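Notes pour l'intervention « La vaisselle réutilisable, et après ? »
Elaheh Sadeghi, 19/10/2021
Durée : 25 min + questions. Ne pas dépasser, la salle est reprise ensuite.

Ouverture
Commencer sans bonjour trop long. Poser la question tout de suite : qui, dans la salle, a déjà vu le chiffre de retour réel d'une cantine passée au réutilisable ? Le chiffre mesuré, pas celui de la plaquette. Laisser un silence.
Dire d'où je parle : j'achète de la vaisselle pour des restaurants collectifs, je n'en vends pas. Je ne suis pas contre le réutilisable. Je suis contre le fait de signer avant d'avoir lu.

1. Le mot « durable »
Milari l'emploie dans chaque paragraphe de son dossier commercial. J'ai demandé une définition par écrit en mai. La réponse parlait de « cycle de vie optimisé ». Je n'ai toujours pas compris par rapport à quoi.
Rappeler la distinction : durable au sens de « qui dure » (l'objet) et durable au sens environnemental (le système). Une assiette peut survivre à tout le monde et rester dans un placard. Une assiette qui ne sort jamais du placard n'a rien remplacé.
Insister sur les marquages au dos. Dans les appels d'offres on exige l'aptitude au contact alimentaire et on s'arrête là. Demander aussi la matière exacte, le lot, la température maximale de lavage. Si le fournisseur renvoie à « la documentation générale », noter son nom.
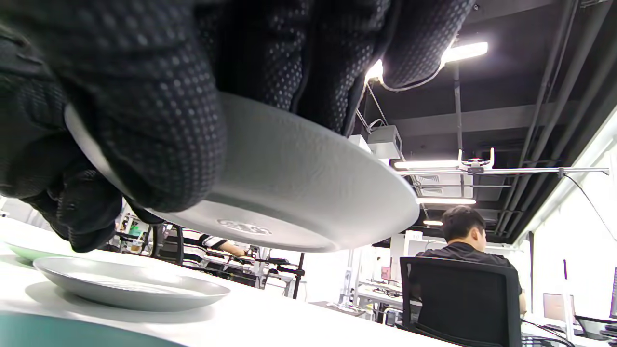

Une parenthèse sur Jeltton, parce que la question viendra. Leur garantie couvre la casse « en usage normal ». J'ai cherché la définition d'usage normal dans le contrat : elle figure en annexe, et l'annexe renvoie à une norme interne non fournie. Ne pas faire rire avec ça, ou pas trop. Plusieurs personnes dans la salle ont signé ce contrat.

2. Le taux de retour
91 % de retour annoncés par Tevness sur son site pilote. Écrire le chiffre au tableau et le laisser affiché.
Questions à poser à voix haute :
Retour calculé sur quoi ? Les pièces sorties, les repas servis, les clients inscrits ?
Sur combien de temps ? (Réponse obtenue : trois semaines. Bien articuler.)
Qui comptait ?
Puis faire le calcul devant eux. Si on perd 9 % à chaque rotation, il en reste un peu moins de 83 % après deux tours. Et on continue. Le stock fond très vite. Or le dossier de Tevness amortit chaque pièce comme si elle revenait toujours.
Je ne dis pas qu'ils mentent. Je dis qu'un taux par rotation a été présenté comme un taux de fidélité, et que personne chez eux n'a voulu me le confirmer ou le démentir.
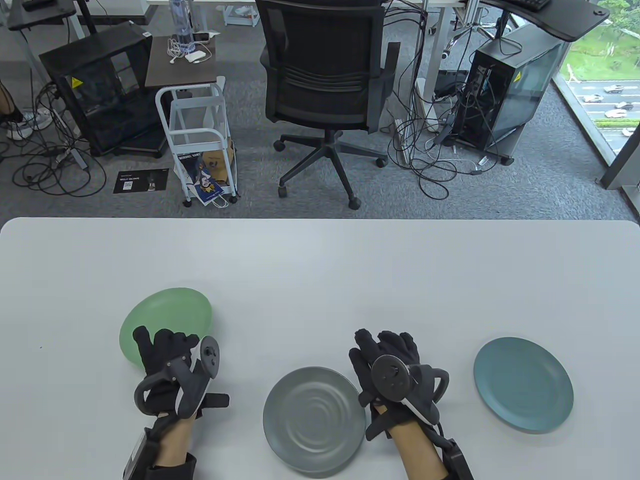
Bol vert pâle, assiette gris-vert, assiette bleu canard : trois pièces rondes sur une table blanche.

Transition : passer au tri. Boire un peu d'eau.

3. La couleur comme système
Argument qu'on entend partout : une couleur par usage, et le tri se fait tout seul. Sur le papier, oui. En laverie, à 13 h 40, la lumière est jaune, la buée monte, et deux teintes voisines deviennent la même teinte. Raconter l'essai chez Hafþórsson : code couleur pour les allergènes, abandonné après deux mois parce que les équipes du soir n'avaient pas reçu la fiche. (Prononcer lentement, « Haf-thor-son ».)
Point important, ne pas le sauter même si je suis en retard : un code couleur ne doit jamais porter seul une information de sécurité. Les daltoniens travaillent aussi en cuisine. Prévoir une forme, un relief, une étiquette.
Et la pile. Des pièces de profils différents s'empilent mal, on les sépare, il faut une étagère de plus, parfois un chariot. Cette étagère ne figure dans aucun devis que j'ai lu.
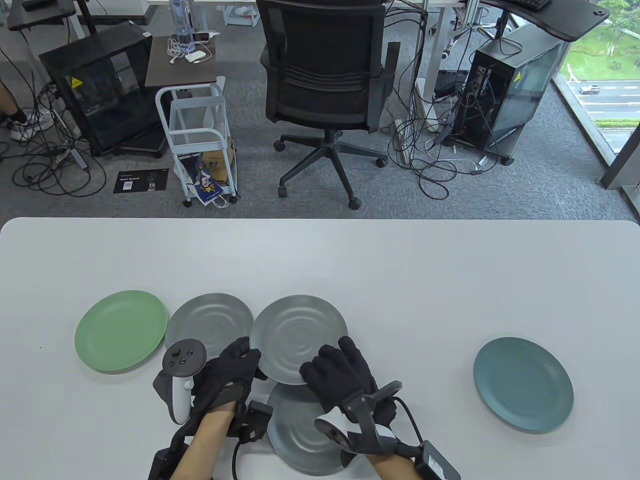
Assiettes rondes en plastique, grises, vert sauge et bleu canard foncé. Les grises ont le centre strié.

4. L'eau, vite
Ne pas refaire le débat jetable contre lavable, on n'en sortira pas. Dire seulement que les comparaisons qui circulent supposent un lave-vaisselle plein. Demander à la salle qui lance des cycles à moitié vides. Tout le monde le fait le vendredi. (Non, enlever le vendredi, dire « les jours creux ».)
Si quelqu'un cite l'étude fournie par Milari : demander qui l'a payée, poliment, et enchaîner.

5. Ce que je demande maintenant avant de signer
Le taux de perte par rotation, sur une année pleine.
La fiche matière, pièce par pièce.
Une clause de reprise des pièces rayées, avec un prix.
Le droit d'aller voir un site en service sans le commercial.
Sur trois fournisseurs interrogés, aucun n'a accepté le dernier point du premier coup. Un seul a fini par dire oui, et il m'a fallu relancer. Ne pas dire lequel, même si on insiste.

Questions probables
« Donc vous conseillez de rester au jetable ? » Non. Répondre court.
« Et l'inox ? » Lourd, bruyant, cher à l'achat. Je n'ai pas de données propres, le reconnaître.
« La consigne règle le problème ? » Elle déplace la perte vers celui qui ne réclame pas ses deux euros. À développer seulement s'il reste du temps.

Penser à récupérer l'adaptateur.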